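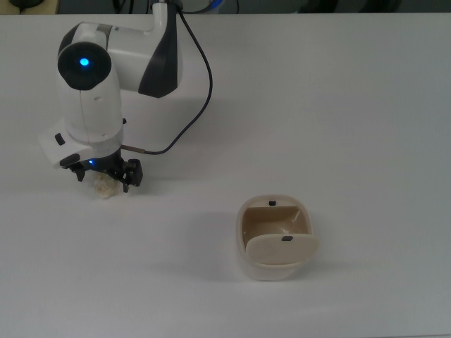
Care of White Work Tables: Surface Marks and Waste Paper

Brendholm Shared Workrooms > Members' Forum > Furnishings

jtan_lalel
Members are asked to comment on the proposed clearing rule for the white tables. The draft states that all scrap, including crumpled paper and soft packing material, must be removed before a member leaves the table. Comments will be accepted through the end of September.

W. Qiu
I support the rule as written. Cream and off-white scrap is easily overlooked on a white surface. Last month I discarded a folded pattern piece belonging to another member, having taken it for waste.

Junhao Fan
I must disagree with the wording. Work in progress frequently looks like scrap. Room 7 is booked in blocks of four hours, and a member who steps out for lunch should not return to a bare table. I request that the rule apply only at the end of a booking.

ilham_l
Seconded. The draft is also silent on cleaning products. The Jistetti tops in Room 4 have dull patches where an abrasive pad was used. A damp cloth and mild soap are sufficient.

W. Qiu
Mr. Fan's amendment is acceptable to me, provided that items left out during a break carry a name tag.

Junhao Fan
A tag on every ball of paper is excessive. One tag per table should do.

jtan_lalel
The wording will be revised to read "at the end of each booking," with one tag per table during breaks. Abrasive pads will be withdrawn from the supply closet. Replacement of a damaged top is charged at $560, and this figure is not under review.

ilham_l
Please confirm whether the charge also applies to the older tops in Room 4.

jtan_lalel
It applies to all tops. Marks already present should be reported at the front desk before 5 p.m. on the day of use.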